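Subject: Re: [arm-practice] Draft 3 of the bench rules, comments wanted by end of February

Hello all,

Replies to Ludmila's points are below, with her text quoted. I have cut the parts we all agreed on at the Kavmont meeting.

Ludmila Vondráček wrote:
> Section 2 says the operator must be able to reach the stop
> button "easily". Can we have something that can be checked?
> At Horken we had two people read that word in two ways.

Agreed. I suggest "without leaving the chair or crossing the arm's reach". The maximum reach is on the data sheet for each arm, so it can be marked on the floor with tape. The Štěpánek site already does this and has had no complaints apart from the tape lifting.

> Section 4, speed. You give one limit of 600 mm per second for
> all work. I would like a lower one for the first run after any
> change to the fingers.

I would too, but I don't want a second number that people have to look up. Could we say that the first 3 runs after a change of fingers are done at the lowest speed setting the controller offers? That works for every controller on our list, including the old Itura ones.

> Section 5. Who signs for the monthly check when a bench is
> shared between two groups?

Whoever booked the bench on the day of the check. If it was not booked, the person who holds the key. I know this will annoy some people. The log for the shared benches had 126 entries last year and a good number of them had no name against them at all, so I would like a rule that always gives one person.

> Section 6. Is the finger inspection at 4000 cycles from the
> maker, or from us?

From us. It is a working figure and I will say so in the text. If a maker gives a lower one, the lower one applies. I will also add that the screws on the gripper are to be checked by hand at the same time.

> Section 7 is headed "Surroundings" but only talks about people.
> What about walls and furniture?

You are right, and I have rewritten it. The new text is at the bottom of this message. Please read it against your own benches and tell me where it does not fit. I would like replies on the list and not to me alone, as last time I had four private answers that contradicted each other.

One thing I have left out is the question of soft covers for the fingers. Kavmont want them required, Horken want them optional, and I don't think draft 3 is the place to settle it. I will start a separate thread.

New text for section 7:

7.1 Anything standing inside the arm's reach is to be fixed, or moved out, before the arm is powered.
7.2 Upright panels and boards count as standing objects even when they lean on something else.
7.3 Walls inside the reach are to be entered in the controller as a limit, with a margin agreed for that bench.
7.4 Varnished, polished or glass surfaces are to be noted on the bench sheet, together with any lamp or pointer that falls on them.
7.5 The wrist camera view is to be looked at with the fingers fully open before the first run of the day.

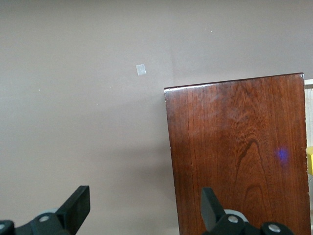 Clause 7.5 is the one I expect questions about, so I will give my reasons now. A side view of the bench does not show how much room the fingers take up once they are spread, and people tend to set the margin from the closed position. From the wrist you can see one black finger against the wall and the other across the face of the reddish-brown board, with the board's edge between them, and that is the view in which I want the operator to think about 7.2 and 7.3 together. The same board is why 7.4 mentions varnish: there is a whitish haze on it where the light reflects, and a small blue-violet spot lower down on the right. I would put both on the bench sheet. If you think 7.4 should apply only to benches that use the camera for finding objects, please say so and suggest wording.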